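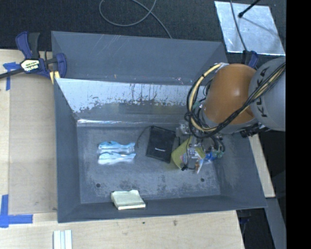
Starkdale depot open day: notes from the train home

Typed on my phone, so excuse the state of it.

Got to Starkdale just before ten on Tuesday. Gates already open, queue for bacon rolls longer than the queue for the trains. Badge, orange vest, safety talk (don't step over the yellow line, don't lean on anything). Then off round the shed in groups of 17.

Our guide was Kvido Kratochvíl, who runs the night shift and had clearly not been to bed. Very good though. Answered everything, including the things the press office woman was shaking her head at.

What everyone wanted to know: where are the new trains. The region signed with Baek for the replacement units and then Tondetti, who came second, challenged the award. Hearing was in December. The regulator told the operator to score two parts of the bids again, maintenance and spares, and so far no result. Kratochvíl wouldn't guess. He did say the old fleet has to last whatever happens, and that his spares budget was set on the basis that it wouldn't have to.

First stop the wheel lathe. Loud. Unit 3602 was on it, having flats taken off after the leaf fall season. It was meant to be withdrawn last year. Floor under the seats has been patched twice, you can feel the join when you walk down the aisle.

Then the bogie shop, then a long wait becuase a shunter was moving something across our path. Chatted to Ye-rin Ra, who comes in from Nodport every day and has been keeping a log of cancellations on her line. 102 since the timetable change. She'd brought it with her in a folder and gave a copy to anyone who looked official. I took one too.

Talk in the canteen at half twelve. Octavio Arango for the operator, slides, not many of them. Main points as I got them down:

Rescoring is under way, both bidders have been asked for clarifications.
No contract can be signed until the regulator has seen the new scores.
Platform works at Nodport carry on regardless. Raised section finished, lighting still to do.
Depot extension is on hold, as the length of the new road depends on whose train it is.

Somebody asked what the delay costs. He said 3000 a day in extended leases, on top of overtime. Pressed on who pays, he said that was being discussed. Groans.

Yi-an Seol from the passenger group asked for the old and new scores to be published side by side. Arango said he'd take it back to the office. She asked him by when. He said soon, she wrote that down and read it back to him.

Afternoon was better. Cab visits, five minutes each, and a go on the simulator, where I overshot Nodport by most of a platform. Sang-wook Pyo was on the controls next to me and stopped it dead on the marker, then admited he used to drive trams.

Missed the signalling demo, was in the wrong shed. Toilets are by gate B and not where the map says. Return train was a 3-car instead of a 6, stood as far as the junction. Next liaison meeting is at Nodport, evening, date to be put up at the station.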